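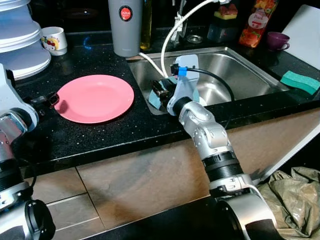

Hetside, May

I've now lived with the Jevent two-armed kitchen set for 13 weeks, and I'm fonder of it than I expected to be, though fondness doesn't get the forks clean. My main wish was to hand over the washing-up. It will hold a brush and have a go at a plate in the sink, bless it, and I do enjoy a cup of tea while it tries. Cutlery is where it dithers — a fork lying on a plate can keep it busy for ages, and a greasy pan usually comes back to me. Rastow rents the pair out at 300 a month, plus 100 for setting up, and for that I'd want the draining board done as well.

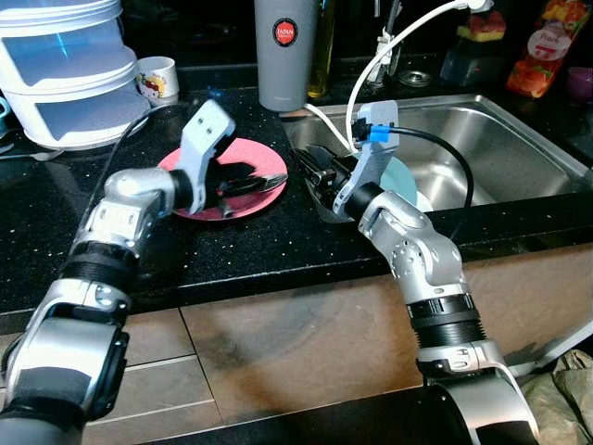

Is it quicker than doing the dishes by hand?
Not in my kitchen, where a full sink takes it 90 minutes and I still go over the glasses afterwards.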